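Moving a small parts inventory off a spreadsheet

6 min read

I kept the stock list for my workshop in one spreadsheet for years. By last fall it had grown to more than 2000 rows, and the search function returned three spellings of the same washer. I exported it to CSV and started over with a plain SQLite file.
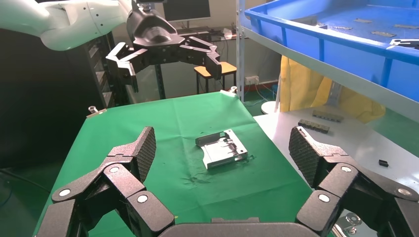
Brundalano, January 13, 2020

The first pass was deduplication. I lowercased every description, stripped punctuation, and sorted by thread size. That removed 590 rows. Most were repeat orders from Drutness, which changes its part numbers whenever the packaging changes. I kept the old numbers in a separate alias table so that old invoices still resolve.

The schema has four tables: part, alias, location, movement. Quantity is not stored anywhere. It is computed from the movement table, where each row is a signed integer with a timestamp. A wrong count gets a correcting row and the old row stays. Queries are slower this way, but on a file this size the delay can't be noticed.

Locations took longer than the parts. My old codes mixed shelf, bin and supplier in one string, so moving a bin meant renaming everything in it. The new code is shelf letter plus bin number. Brackets, plates and other stamped pieces stay in open bins, one code per bin.
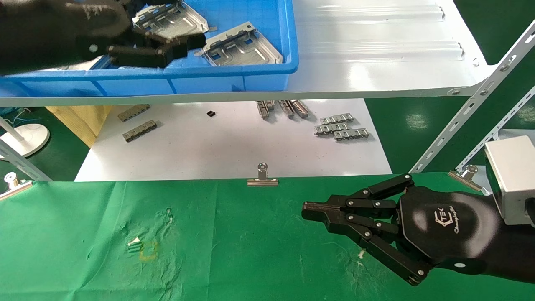
Labels

I print on 12 mm tape. The code goes on the first line in bold and the description on the second, limited to 36 characters. Anything longer wraps badly. I tried the label plugin from Ruridport in October and dropped it: it reads the database directly and locks the file while the print dialog is open. A short script that writes a text file for the printer does the same job.

Still open: reorder levels. A fixed minimum works for screws and fails for anything bought once a year. I may use the movement history instead, once there is enough of it.
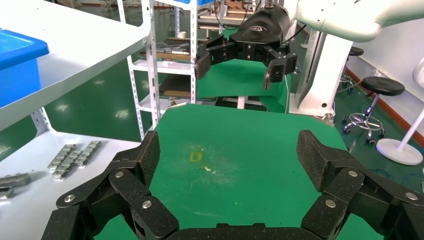
Green mat on the table.

The script and the schema are in the usual folder. The import step expects UTF-8, so convert first if your spreadsheet exports something else.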